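Ceramics and Table Wares
Handout 2: Glaze, rim and foot
Revised 3/9/21

Read this before the studio session and bring it with you. It covers the parts of a vessel we will use as terms for the rest of the course, and the two firings you need to know for the March test.

1. Body and rim

The body is the clay itself, once fired. The glaze is the glassy coat on top of it. Students mix these up in written work, so keep them apart: a white pot may have a white body under a clear glaze, or a dark body under a white one. Look at the foot, where the glaze is usually wiped off.

The rim is the edge of the opening. It may be plain, rolled, cut or wavy. A metallic rim is normally added last, over the finished glaze, and fired again at a low heat.
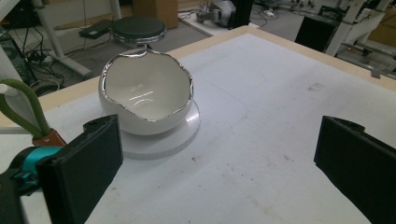 Low-heat firings like this are called third firings in the older textbooks. The first is the biscuit firing, which hardens the clay. The second melts the glaze. Our reference glaze, Tomar white, goes to 1254 degrees Celsius in the second firing and is held there for 17 minutes. Write both figures down, as they are used in the worksheet.

2. Cooling

Slow cooling matters as much as the peak. The Urkov kiln in the lower studio is left shut for 48 hours after a glaze firing – do not lift the lid to check. If glaze and body shrink by different amounts, you get one of two faults. Crazing is a net of fine cracks, from a glaze that shrinks more than the body. Shivering is the reverse, and the glaze flakes off at edges and handles.

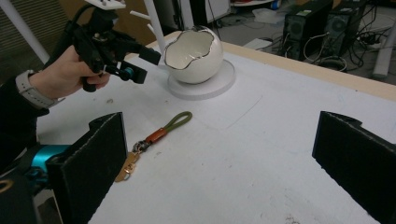 3. Saucers, plates and stands

A vessel is often made to be shown or used on something else. The Lirkirthorpe potteries sold bowls and stands separately for years, and matched sets came late. When you write a catalog entry, give the stand its own line with its own diameter. Measure across the widest point, not the foot.

Take measurements on a flat surface and mark the outline in pencil if you need to turn the piece. 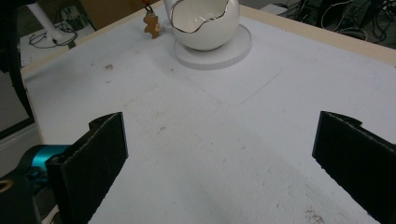 White tabletop with pencil-like marks.

4. For next time

Read the Claltura chapter in the course pack, up to the section on salt glaze. Answer questions 2 and 17 on the worksheet in full sentences. Drawings can be rough, but label the rim, wall and foot on each one.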